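Research › Papers › Robotics and Automation › Full text

Filed under: Fabric Handling, Maintenance

4. Cell Setup and Upkeep

4.1 Arm, gripper and mounting

The Kutville cell uses one arm with a parallel gripper and a small camera at the wrist. It was moved from the Drurkcombe lab in January and has kept the same base plate. After the move we set the tool center point again by hand, using a pin fixed to the work surface. We repeat this check every 500 cycles, and also after any hard contact that trips the force limit.

The finger force is set in the controller and held at 30 percent of full range for all cloth tasks. Higher settings left marks on thin knits. Lower settings let heavier pieces slide out during the lift – mostly when the grip was close to a hem. The force value is locked in the Mridha control software, and a change needs a restart of the cell.

4.2 Cleaning and wear

Lint is the main cause of poor grips. It builds up on the inner faces of the fingers and at the base of the slides. The fingers are wiped with a dry cloth at the start of each session and with alcohol at the end. The slides are brushed out and greased lightly after more than 700 cycles. Rezaul Ranasinghe wrote the first version of this routine, and we have changed only the grease interval.

We replaced the finger screws once during the study. One had worked loose and the left finger no longer closed square to the right. The fault showed up in the log as a slow rise in closing time, 29 cycles before the first dropped piece. Closing time is now plotted at the end of each session in the Rasberg viewer.

4.3 Checking the wrist view

The camera must see both fingers and enough of the cloth to judge the grip. Before a session we close the gripper on a test piece and look at the live view. The fold should sit between the fingers, with the main part of the cloth in view past them, as in Figure 4. If either finger is missing from the view, the bracket is loosened, turned and tightened again, and the camera calibration is repeated.

Figure 4. Wrist camera view with the gripper closed on a fold of gray woven fabric.

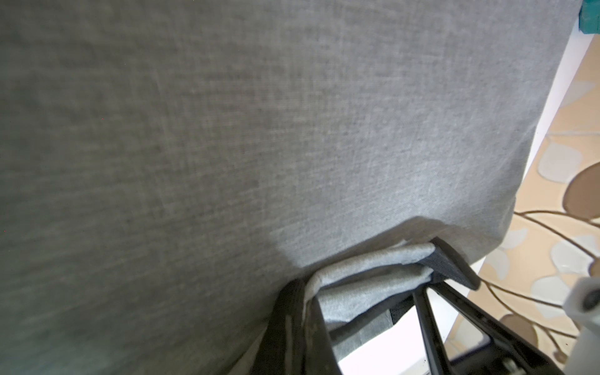

4.4 Restart after a fault

After a stop, the gripper is opened by hand from the controller and the cloth is taken out before the arm is sent home. The operator then runs one empty open-and-close cycle and compares the closing time with the last plot.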